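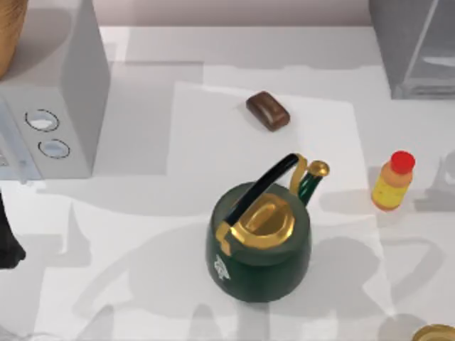

A green kettle with a gold lid on a white counter.

How to Build a Small Emergency Fund When Your Pay Changes Every Month

Most advice about saving says to put away the same amount on each payday. This is good advice for people with the same pay each month. I do translations and some bookkeeping for small firms, and my income has never been the same two months in a row. For several years I tried the fixed amount and each time I stopped by spring. The method I describe below is the one I finally kept.

What you need before you start

You need your bank statements from the last six months, one sheet of paper, and a second account with no card attached to it. The second account can be at the same bank, but I find it easier when it is at another one and the transfer takes a day. Check that it has no monthly fee and no minimum balance. Some savings accounts have both, and a small fund can lose money this way.

Step 1. Find your lowest month

Write down what came in during each of the six months, after tax. Circle the lowest number. Do not use the average. The average includes the good months, and you cannot pay rent in February with money that will come in April.

If you are self-employed, first take out the part that belongs to the tax office. I move it the same day the client pays, into an account I do not use for anything else.

Step 2. Write your bare monthly costs

List only what must be paid: rent, electricity, food, phone, insurance, travel to work, minimum payments on debts. Bills that come once or twice a year should be divided by twelve and added. My car insurance was the one I always forgot.

Compare this total with your circled number. If the costs are higher, the difference is your monthly gap. Mine was $149. It is not a pleasant number to see on paper, but the rest of the plan depends on it.

Step 3. Choose a first target

Three months of expenses is the usual target, and it is too far away for a beginning. Choose something you can reach before the end of the year. I chose $800, which covered my gap for five months and left a little for a repair. My friend Nikola Krajewska, who has no car and shares her rent, chose $200 as her first target and raised it later.

If you have a credit card balance with high interest, keep the first target small. After you reach it, send the extra money to the card until the balance is gone, and then come back to saving.

Step 4. Save a percentage, on the day the money comes

Pick a percentage of every payment. Ten is a good start, five is also fine. When a client pays me $1,670, I move $167 before I look at anything else. When a client pays me $90, I move $9. It looks silly, but the habit stays alive in the bad months.

If your bank can do this automatically for each deposit, switch it on. Mine cannot, so I do it by hand, usually with the phone in the morning.

Step 5. Decide what counts as an emergency

Write it down now, when you are calm. My list has four lines: a month when income is below the bare costs, a medical bill, a repair I need in order to work, and travel to family in case of illness. Gifts in December are not on it. They come every year on the same day, so they belong in the monthly costs.

Step 6. Put the money back

When you take something out, double your percentage until the fund is full again. If this is too much, add two or three points. Also write the date and the reason on your sheet. After one year I could see that half of my withdrawals were for the car, and I opened a separate small fund for it.

Common questions from readers

Hubert Tokarz wrote to ask if he should invest the fund. I keep mine in plain savings. The price of an investment can be down in exactly the week you need the money.

Another reader asked what to do after a very good month. I keep the same percentage and use part of what remains to pay one bill ahead, usually the electricity.

Repeat steps 1 and 2 every six months, or sooner if your rent changes.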